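Two weeks with the Vundel hand grippers

Posted Aug 5, 2023

I said in my last post that I was going to try a pair of hand-held grippers before spending any more money on the arm. They came, I have been using them most evenings, and I have enough notes now to write something up.

The kit is the Vundel starter set from Nemis. You get 2 grippers, the cables, a printed sheet of instructions and a small bag of spare screws. You hold one in each hand and do the job yourself, and the software records how the fingers and your wrists move. Later you can use those recordings to teach an arm the same job. I don't have the arm part working yet, so this is only about the grippers and the recording.

Setup took me most of a Saturday. The sheet covers the left gripper well and then says to repeat for the right, but the right one needs its own driver setting and that isn't on the sheet. I wrote to Nemis and got an answer on Monday from Noreen Brophy, who sent me a corrected page the same day. If yours shows error 302 when you plug in the second gripper, open the device list, remove both, and add the right one first. I have not seen the error since.

For a work surface I have a board on a wooden base, down on the carpet between two aluminum rails. I wanted to start with easy things, so the first job is picking up small objects and moving them in and out of a plastic basket. Foam blocks are good to learn on. They give a little when you squeeze, and you can be clumsy with them and still finish the move.

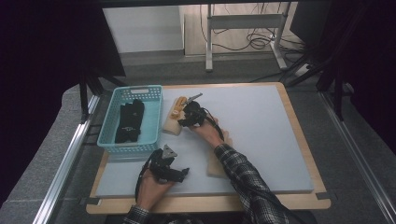 Both grippers over the board, with the right one next to the orange and yellow piece on the foam.

The first thing I noticed is how much slower I am. With my bare hands I can clear the board without thinking. With the grippers I have to line up the fingers, close them, check that I have the thing, and then lift. By the end of the first week I was a good deal quicker, though my left hand still lags behind my right. If you can only practice one thing, practice passing an object from one hand to the other over the middle of the board.

Cloth is the hardest. The fingers push it along the bottom of the basket and it bunches up. What works for me is to come straight down on a fold and close slowly. Coming in from the side has been a waste of time.

The grippers are light enough that my arms don't get tired, but my thumbs do. I stop after 23 runs or so many minutes, whichever comes first, and the minutes depend on how the day went. The grips are made for a bigger hand than mine. I put a strip of tape on each one and that helped.

The cables are my main complaint. Each gripper has one and it wants to go where your arm is going. I tried tying them up with Velcro and it made the pull worse. Now I leave a loose loop and watch my elbows. Long sleeves are fine as long as the cuffs are buttoned.

The recording software is called Sotar and it comes with the kit. It is plain and it does what it says. You press the pedal to start, press it again to stop, and it asks whether you want to keep the run. I would like a way to delete more than one run at a time. The free account holds 1,000 runs and I am nowhere near that.

I also looked at the Hennessy set before I bought this one. It has no cables, which I would have liked, but you have to charge the grippers and you can't swap the finger tips. I wanted to be able to change tips, so I went with the Vundel. I haven't used the Hennessy, so I can't tell you which one grips better.

Would I buy it again? Yes, for learning. If you already have an arm running and you are happy with how you control it, I don't think you need this. If you are starting from nothing like I was, it is a fair way to find out which jobs are going to be hard.

The softer finger tips are on back order until September. I'll post again when they get here and I have tried the cloth with them.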